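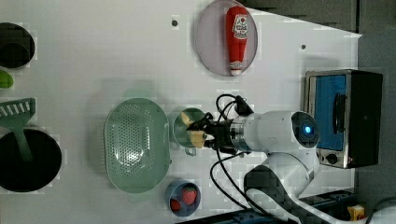

Dirnby Supper School teaches grown adults to cook dinner without phoning their mothers. Deirdre Fahy and Kwok-wai Wan opened it above a shoe repair shop in Plaltitz, with 2 burners and one good knife. The knife has since been stolen. We have more burners now.

Classes run in the evening, 12 students at most, and you eat what you make - consider that before adding more salt. Lai-ching Lu teaches soups and stews. Pei-shan Sin teaches baking and has strong views on your oven.
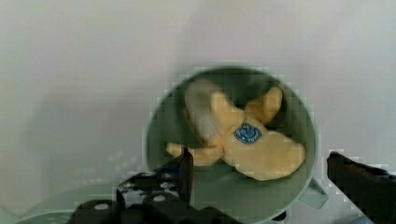

*Peeled plush banana in a green pot. Serves none.*

To date 884 people have finished the beginner course, a few of them on the second try. We close in October so Deirdre can visit her sister and complain about the food. To book a place, call after 4 p.m. and let it ring.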